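# 鐘の鳴る宿

鐘の話を最初に聞いたとき、私は信じなかった。二度目に聞いたときも信じなかったが、二度目の男は宿代まで教えてくれたので、行くことにした。雑誌の編集部は奇談なら何でも買う。ただし私が書くと奇談でなくなるので、原稿料はいつも少し値切られる。

ドリルンデンは貯水池のほとりの町である。駅前に薬局と閉まった食堂があり、坂を上がったところに宿「アンサ」がある。池の底にはラクステッドという村が沈んでいて、その教会の鐘が、今でもアンサの13号室に泊まった客の夢の中でだけ鳴るという。

水没した村と鐘。この取り合わせを聞いた時点で、まともな人間なら財布を押さえるべきだ。私はこれまでに水底の鐘を四か所取材した。そのうち三か所では、村が沈む前に鐘は売り払われていた。残る一か所には、そもそも教会がなかった。

宿の主人はアメルレイ・ドラマニといった。背の高い女で、玄関で私の名刺を裏まで読んだ。

「疑いに来た人ですね」

「調べに来ました」

「同じ部屋でいいですか。13号室」

「ほかに部屋は」

「ありますよ。そっちは鐘が鳴りません」

一泊の値段を聞くと、13号室だけ高かった。やはり、と私は手帳に書いた。主人は私が書き終わるのを待って、暖房の効きがいいから高いのだと言った。これも書いた。字が小さくなったのは、余白がなかったからである。

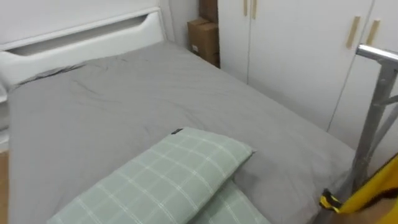 夕食は豆の煮込みだった。食べながら、私は宿帳とは別に置いてある帳面を見せてもらった。泊まった客が朝、夢の中身を書いていくもので、主人の母親の代に始まったという。通し番号が振ってあり、最後の番号は452だった。

読んでみると、出来のいい証言集だった。出来がよすぎる。ある客は、鐘は低く、間を置いて三つ鳴ったと書く。次の客も三つ。その次は、三つ目だけが少し濁ったと書いている。するとそこから先、十数人がそろって三つ目の濁りを聞く。やがて誰かが「水の匂いがした」と書き、全員の夢が濡れはじめる。

これは幽霊の記録としては役に立たないが、人が前のページを読んでから眠ることの記録としては立派なものだ。

「客はこれを寝る前に読むんですか」

「読みたがりますね。みんな」

「読ませないで泊めたことは」

「母はそうしていたようです。最初のうちは」

最初のページを開いた。一番から六番までは、鐘のことなど書いていない。犬の夢、試験の夢、歯の抜ける夢。七番の客が初めて「遠くで金属の鳴るような音」と書いていた。鐘とは書いていない。金属である。鐘になったのは九番からだ。

私はその部分を書き写した。主人は皿を下げながら、八番は字が汚くて母にも読めなかったのだと言った。見ると確かに読めなかった。逆さにしても読めない。八番が何を見たのかは、今もってわからない。

食後、町の地図を借りた。宿から貯水池の堰までは直線で818メートルある。堰のそばに小さな四角い印があり、ゾルテルと書いてあった。

「これは何ですか」

「水を抜く会社の小屋です。弁を動かすんですよ」

「夜中にも」

「水の多いときは」

私は心の中で手を打った。金属の弁が夜中に動く。音は水面を渡り、丘に当たって戻ってくる。七番の客は眠りの浅いところでそれを聞き、九番の客がそれに教会を建てた。仕事は半分終わったと思った。残りの半分は、寝ることだった。

寝る前に、私は部屋で決まった手順を踏んだ。窓の立てつけを見る。配管に耳をつける。壁を叩く。ベッドの下を覗く。耳栓を右だけにして五分待ち、左だけにしてまた五分待つ。いずれも、奇談の七割はこれで片がつくという手順である。七割という数字は私が勝手に言っているだけだが、疑われたことはない。世間は、疑っている側の人間をあまり疑わない。
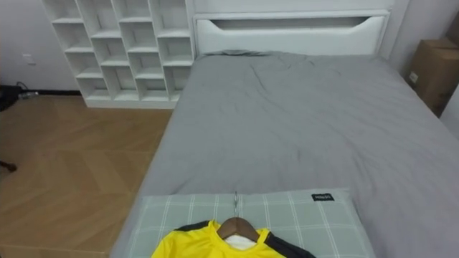

*13号室のベッド。頭のほうで灰色のカバーが少し盛り上がっている。*

その晩、鐘は鳴らなかった。

私は夢も見なかった。あるいは見て忘れた。朝、食堂に下りると帳面が開いて置いてあり、鉛筆が添えてあった。

「何も聞こえませんでした」

「ではそう書いてください」

書こうとして、手が止まった。これまでの番号のなかに「何も聞こえなかった」という客がひとりもいないのは、どういうわけか。全員が聞いたのか。それとも、聞かなかった者は鉛筆を取らなかったのか。

「書かずに帰った人はいますか」

「いますよ。大勢」

「どれくらい」

「数えません。書いていないんですから」

まさにそこだった。書いた者だけが数に入る。鐘の宿は、鐘を聞かなかった人間を丁寧に送り出しつづけ、その結果として鐘の宿になったのだ。私はこの点を原稿の中心に据えることに決め、機嫌よく卵を食べた。主人は私の機嫌のよさを見て、もう一つ卵をくれた。

昼に堰まで歩いた。ゾルテルの小屋は錠が下りていて、格子の向こうに錆びた輪の形の把手が見えた。折よく係の老人が自転車で来たので、弁は夜に鳴るかと聞いた。

「鳴らないね」

「鳴らない?」

「油を差してるから」

「昔は」

「昔もおれが差してた」

老人は誇りを傷つけられた顔をした。私は信じないことにした。油を差している人間が、差し忘れた夜のことを覚えているはずがない。とはいえ、覚えていないことを証拠にするのは、あちら側のやり口である。手帳には「弁、未確認」とだけ書いた。

ついでに鐘のことも尋ねた。ラクステッドの教会の鐘は、村が沈む前にどうなったのか。

「運んだよ」

「どこへ」

「途中まで」

それ以上は言わなかった。途中とはどこかと重ねて聞くと、荷車の話になり、荷車の話は馬の話になり、馬は老人の伯父のものだった。鐘より馬のほうがよほど詳しかった。

宿に戻ると、主人が二階で片づけものをしていた。衣類を掛ける棒のところに、見覚えのない黄色い服があった。

「あれは?」

「前のお客さんの忘れ物です。取りに来ると言って、来ません」

「いつの客ですか」

「名簿を見ればわかります」

見せてもらった。走るのが趣味だという若い男で、13号室に二泊し、二日目の朝早くに発っていた。帳面を繰ると、451番がその男だった。一行だけ、こうある。

《数えたら四つだった》

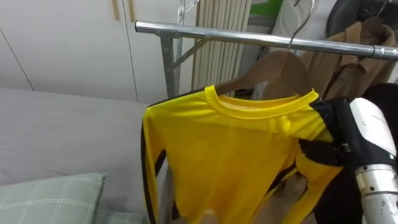

*忘れ物の黄色い長袖シャツ。木のハンガーに掛けてある。*

四つ。私はこの一行をしばらく眺めた。気に入らなかった。

三つの鐘なら説明できる。前の者が三つと書き、後の者が三つと聞く。ところがこの男は前を読んだうえで、四つと書いている。読まずに書いたとも考えられるが、「数えたら」という書き方には、三つと聞かされていた人間の不満がにじんでいる。

もちろん、へそ曲がりということもある。私がそうだからよくわかる。全員が三つと言うなら、四つと言いたくなる。私なら五つと書いただろう。

「この人に連絡はつきますか」

「電話番号はありますけど」

「かけてみても?」

主人は廊下の電話を指した。男はすぐに出た。私は取材の者だと名乗り、シャツの話から入った。男はシャツのことを忘れていた。そんなに古いものではないが、送料のほうが高いだろうから、そちらで使ってくれていいと言う。私には袖が長すぎると思ったが、黙っていた。

「それで、鐘のことですが」

「ああ、書きましたね」

「四つ聞いたんですか」

「三つは夢だと思うんですよ」

「四つ目は」

「起きてました。走る前で、靴ひもを結んでたので」
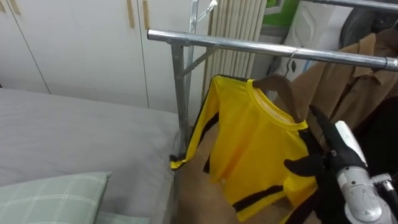
何時だったかと聞くと、五時前だったという。風は。なかった。窓は。開けていた。音の方角は。男は少し考え、池のほうだと思うが、池のほうだと思いたかったのかもしれないと言った。私はこの男が好きになりかけた。証人としては実に扱いにくい。

「怖くありませんでしたか」

「いや、べつに。それより足首が痛くて」

電話を切ってから、もう一泊することにした。主人は値段を下げなかった。むしろ、二泊目は朝食の卵が一つになると言った。

二晩目、私は眠らなかった。椅子に座り、窓を開け、懐中時計を膝に置いた。上着を着ても九月の夜気は冷たく、三時を過ぎたころには、自分が何を否定しに来たのか危うくなった。鐘か。夢か。452人の朝の鉛筆か。帳面を始めたのは主人の母親で、その母親はラクステッドの生まれだと、夕食のときにようやく聞いたのだった。

「なぜ先に言わなかったんです」

「聞かれませんでしたから」

「では、最初の六人が犬や歯の夢を書いたとき、お母さんはどうしましたか」

主人は匙を置いた。

「がっかりしていました」

七番の客に、母親が何か言ったかどうか。私はそれを聞くべきだった。聞けば原稿はきれいに終わる。故郷をなくした女が、客にそっと鐘の話をする。客は親切に金属の音を聞いてやる。筋が通っているし、読者も泣く。私は筋の通った話をいちばん警戒してきた人間で、それが自分の頭から出た場合にも、同じ基準を当てはめるべきだと思った。思っただけで、実を言えば、聞くのが億劫だったのだ。

四時四十分に犬が吠えた。四時五十分に、どこかの家の戸が開いた。

五時少し前、音がした。

一つだった。低く、短く、遠かった。金属ではあった。私は時計を見て、手帳を開き、方角を書こうとして、池のほうと書きかけて、消した。右の耳栓を外し忘れていたからである。片耳で方角がわかるはずはない。こんな初歩の失敗は十年ぶりだった。

しばらく待ったが、二つ目は鳴らなかった。

朝、ゾルテルの小屋まで下りていった。老人はもう来ていて、例の把手に油を差していた。

「今朝、弁を動かしましたか」

「いつ」

「五時前です」

「そんな時間は寝てる」

「誰か別の人が」

「鍵はおれしか持ってない」

そう言って老人は油差しを地面に置いた。油差しが石に当たって、音がした。低くはなかった。似てもいなかったと思う。もう一度置いてくれと頼むと、断られた。

宿に戻り、荷物をまとめた。食堂には帳面が開いてあった。次の番号は、もう主人の字で振ってある。私は鉛筆を取り、日付を書いた。2021年9月26日。それから「一つ。五時前。右耳は栓をしていたため方角不明。弁、油差し、隣家の戸の可能性あり。八番の判読を専門家に依頼すべし」と書いた。

主人は横から覗き込んだ。

「長いですね」

「正確に書くとこうなります」

「次の方が、右耳に栓をして寝ますよ」

私は最後の行の前まで戻って、耳栓の箇所を線で消した。消した線の下の字は、かえってよく読めた。消しゴムを借りようとすると、主人はこの宿にはないと言った。100年以上前の鐘の話を大事に取っておく家に、消しゴムがないというのは怪しい。私はそう言い、主人は勘定書を出した。

原稿は帰りの列車で書いた。編集部は今回も値切ってきた。鳴ったのか鳴らなかったのか、どちらかにしてくれれば満額払うという。まだ返事はしていない。八番のページは写真に撮ってあるので、筆跡を見る知人に送った。三日して返ってきた葉書には、左利きの人が急いで書いたものらしく、初めの一字はたぶん「水」か「木」だとあった。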